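2025년 5월
작성: 공방 노트 담당

염색 노트를 다시 펼쳤다. 지난 10월에 인디고 통을 닫으면서 "봄에 다시 열 것"이라고만 적어 두었는데, 봄이 거의 다 가서야 열었다. 뚜껑을 여니 냄새는 생각보다 얌전했다. 작년 가을에는 옆방까지 퍼져서 창문을 다 열어 놓고 살았는데 이번에는 코를 가까이 대야 좀 시큼한 정도! 표면에 꽃은 없었고 얇은 막만 있었다. 막은 걷어내지 않고 그냥 저어 넣었다(걷어내야 한다는 분도 있던데 나는 차이를 못 느꼈다).

통 상태부터 적어 둔다. 액 색은 탁한 청록, 바닥 쪽은 누런 기가 조금 돌았다. 시험지로 보니 알칼리가 많이 빠져 있어서 석회를 조금씩 넣고 저은 다음 뚜껑 덮고 하룻밤 두었다. 다음 날 아침에 보니 저은 자리를 따라 보랏빛 막이 돌아와 있어서 기분이 좋았다. 과당은 그날 오후에 추가. 한꺼번에 넣었다가 작년처럼 통이 푹 꺼질까 봐 나눠 넣었다.

이번에 시험한 천은 세 가지다. Furukawa 면포 얇은 것, Tinwood에서 받은 리넨, 그리고 서랍에 오래 있던 출처 모를 광목. 전부 같은 크기로 잘라 정련부터 다시 했다. Tinwood 리넨은 정련을 한 번 했다고 적혀 있었는데, 소다 넣고 끓이니 물이 보리차 색이 됐다. 두 번째 끓여도 색이 나왔다. 앞으로 "정련 완료"라고 적힌 천도 그냥 믿지 말고 한 번은 끓여 볼 것. 지난번 얼룩도 이것 때문이 아니었나 싶은데 그때 천이 남아 있지 않아 확인은 못 한다.

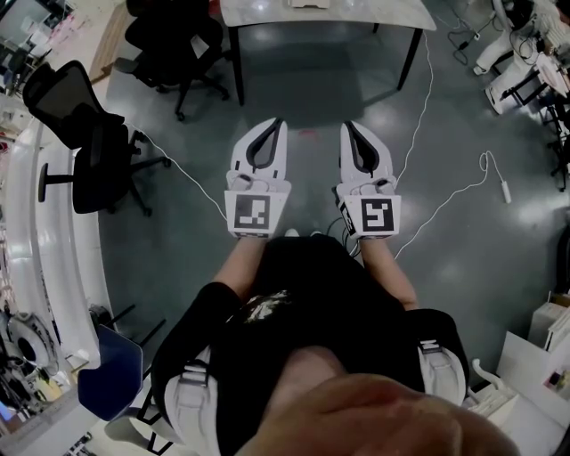
통권 27호

담금 기록. 한 번에 6분 담그고, 꺼내서 산화시키고, 물에 헹궈 다시 담그는 식으로 갔다. 면포는 첫 담금부터 색을 잘 먹었다. 꺼낸 직후의 그 연두색이 공기 중에서 파랗게 넘어가는 건 몇 년을 봐도 안 질린다. 리넨은 처음 두 번까지 영 흐릿해서 망했나 했는데 세 번째부터 갑자기 올라왔다. 광목은 그냥 무난. 다만 접힌 자리에 진한 줄이 하나 생겼다. 통 안에서 천을 펴 주는 걸 게을리한 탓이다. 손으로 계속 펴 줘야 하는데 중간에 전화를 받았다...

헹굼은 매번 할지 마지막에만 할지 우리끼리도 의견이 갈리는데, 이번에는 매번 헹구는 쪽으로 했다. 물은 확실히 많이 든다. 대신 문질러 봤을 때 묻어나는 게 적었다. 마른 흰 천으로 문질러 본 것과 젖은 흰 천으로 문질러 본 것을 둘 다 견본철에 끼워 두었으니 궁금한 사람은 꺼내 볼 것. 젖은 쪽은 리넨이 제일 많이 묻어났다. 두껍게 짠 천이라 안쪽에 붙지 않은 색이 남아 있는 것 같은데, 뜨거운 물에 한 번 더 빼 보고 다시 비교해야 한다.

매염 쪽도 같이 돌렸다. 명반은 Vemel 것을 쓰다가 이번에 다 떨어졌다. 남은 걸 털어 보니 300그램이 안 돼서 양파껍질 쪽에만 쓰고 꼭두서니는 다음으로 미뤘다. 다시 주문하려고 보니 큰 봉투가 1,910엔인데 배송비가 따로라서 망설이는 중이다. 다른 재료와 묶어서 시키는 게 나을 듯. 소목 조각도 바닥이 보이고 면실도 얼마 없다. 필요한 것 있으면 벽에 붙은 종이에 적어 주세요, 제발 말로만 하지 말고(말로 들은 건 제가 다 까먹습니다).

양파껍질은 끓이는 시간을 늘려 봤다. 작년 기록에는 한 시간이라고 되어 있던데 그때 색이 좀 얇았던 기억이 있어서 한 시간 반으로. 걸러 낸 물은 거의 간장 색이었고 명반 먹인 면포를 넣으니 노랑이 바로 올라왔다. 불을 끄고 식을 때까지 넣어 둔 조각이 중간에 꺼낸 조각보다 훨씬 깊다. 붉은 양파껍질을 섞은 냄비는 기대했는데 그냥 탁한 올리브색이 나왔다. 나쁜 색은 아니다. 이대로 행주 만들면 예쁠 것 같기도 하고. 철매염액에 살짝 담근 조각은 카키로 확 꺾였는데, 너무 오래 담그면 천이 뻣뻣해지니까 정말 살짝만 해야 한다. 이건 내가 매번 적으면서 매번 오래 담근다.

양파 노랑 위에 인디고를 한 번 얹은 조각이 이번 판에서 제일 마음에 든다. 초록을 이렇게 내는 게 맞나 싶을 정도로 맑게 나왔다! 반대 순서로 한 것, 그러니까 쪽빛을 먼저 들이고 명반과 양파를 나중에 한 조각은 초록이 좀 가라앉고 가장자리가 얼룩덜룩하다. 명반 먹이면서 고르게 안 저은 건지 순서 때문인지 지금으로서는 모르겠다. 같은 조건으로 한 번 더 해 봐야 말할 수 있다. 다음에는 먼저 노랑 들인 천을 완전히 말렸다가 얹는 것과 젖은 채로 얹는 것도 나눠 볼 생각이다.

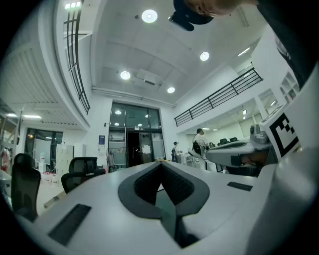

그리고 물 얘기를 좀 해야겠다. 수돗물로 한 것과 받아 둔 빗물로 한 것을 나란히 두고 보면 양파 쪽은 빗물이 조금 더 밝다. 인디고는 구별을 못 하겠다. 빗물 통에 낙엽이 들어가 있어서 체에 한 번 걸러 썼는데 그래도 가는 찌꺼기가 좀 있었다. 빗물 통 뚜껑을 새로 구해야 하고, 안 되면 망이라도 씌워 두자.

건조는 그늘에서 했다. 줄을 방 안쪽으로 한 줄 더 맸더니 조각끼리 안 닿아서 훨씬 편하다. 집게 자국이 남은 조각이 있다. 나무집게인데도 눌린 자리가 연하게 빠졌다. 다음부터는 반으로 접어 줄에 걸치고, 중간에 한 번 위치를 옮겨 줄 것. 귀찮지만 완성품에 집게 자국 있는 것보다는 낫다.

빛에 바래는 시험도 시작했다. 조각마다 반은 두꺼운 종이로 가리고 남쪽 창에 붙였다. 떼지 말아 주세요! 보기 싫어도 장마 전까지는 그대로 둡니다. 작년에 Plekley 견본책 방식대로 해 보려다가 칸을 너무 잘게 나눠서 나중에 뭐가 뭔지 알아볼 수 없었으니, 이번에는 칸을 크게 하고 연필로 뒷면에도 적었다. 유성펜은 번진다. 연필이 최고다.

통 온도도 적어 둬야 하는데 온도계가 어디 갔는지 안 보인다. 부엌 서랍에 있던 걸 누가 쓰고 다른 데 둔 것 같은데, 본 사람은 싱크대 옆에 올려 두면 고맙겠다. 손을 대 보면 미지근한 정도인데 손 감각은 날마다 달라서 기록이라고 하기가 좀 그렇다. 담요를 두른 뒤로는 아침에도 차갑다는 느낌은 없었다.

다음에 할 것: 리넨 뜨거운 물 빼기, 초록 순서 비교 다시, 꼭두서니는 명반 오면. 광목은 줄 생긴 조각을 홀치기 연습용으로 돌렸다. 통은 저녁마다 한 번 저어 주기로 했고 이번 주는 내가 한다. 젓고 나면 뚜껑 안쪽 물기를 꼭 닦아 주세요. 지난번에 거기서 곰팡이가 시작됐다.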